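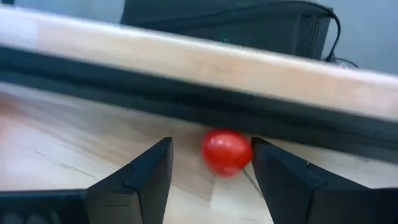 4. Opening the magazine for submissions

This section takes you from an empty issue in Gesine to the moment the first poem about rain arrives. Allow an evening. You need an editor's login, last year's style sheet and the theme, agreed and spelled correctly. If the theme is still being argued over, go back to section 3 and come back when people are speaking to each other again.

4.1 Creating the issue

1. Log in to Gesine and choose Issues, then New Issue.
2. Type the title in full: The Mullthorpe Review, followed by the theme. The system will let you leave the theme blank. It will then print "Untitled" on every letter it sends, and contributors will assume this is the theme and write to it. We had eleven months of explaining that one.
3. Set the opening and closing dates. Closing happens at midnight at the start of the day you pick, so choose the day after the one on the posters.
4. Press Save. Press it again if the wheel is still turning after a minute. Do not press it a third time, or you will have two issues.

Note: Deleting a duplicate issue needs an administrator. At present that is Kwabena Sowah, who will do it and will sigh.

4.2 Setting up the categories

1. Under Categories, add Poetry, Short Fiction, Essay and Cover Design, in that order. The order here is the order on the contents page.
2. For Poetry, set the limit to 70 lines. Epigraphs and dedications count towards it, whatever the poet tells you.
3. For Flash Fiction, tick the box under Short Fiction and enter 600 words. Gesine counts the title. Writers do not. Let anything that is over by the length of its own title through.
4. For Cover Design, change the accepted file types to PDF and TIFF only. Left alone, the form accepts word-processor files, and you will be sent a drawing of a lighthouse pasted sideways into one.
5. Set the maximum per person to 2 pieces in each category.

Caution: Changing a limit after the issue has opened does not affect work already sent in. It does, however, send an email to everyone who has ever had an account, including those who graduated and had been hoping to forget.

4.3 Turning on blind reading

Readers should not see names. On a campus this size they will guess anyway, but we like them to have to make an effort.

1. Go to Reading and switch Hide Contributor to On.
2. Open a test submission as a reader and check the top of the page. It should say Contributor and a number.
3. Check the file name too. Gesine hides the name on the form and leaves it sitting in the download, so "YaaKorletey_finalFINAL.pdf" arrives with its anonymity somewhat dented. Tick Rename on Upload to fix this.
4. Add your readers. Each piece needs two, and they should not be going out with each other.

Note: Cover designs are judged separately by the art staff. Leave their reading group empty and Akua Kwofie will fill it herself.

4.4 Writing the automatic replies

There are three: received, accepted and declined. The supplied wording is poor. The declined letter opens with "Congratulations on submitting", and many people stop at the first word.

1. Open Letters and replace all three with the text in Appendix B.
2. Leave the words in curly brackets alone. Those are where the name and title go.
3. Send each letter to yourself and read it as if you had spent the whole of June on a villanelle.

4.5 Before you press Open

1. Submit something yourself from an ordinary student account. Withdraw it afterwards. One test sonnet was left in by mistake, read by two people and very nearly printed.
2. Check that the link on the department page goes to this issue and not the last one.
3. Press Open Issue and confirm.

Expect 20 submissions in the first week and the rest in the final hour. If the form slows down that night, leave it alone and do not restart anything. Extensions are covered in section 5, along with how to refuse them.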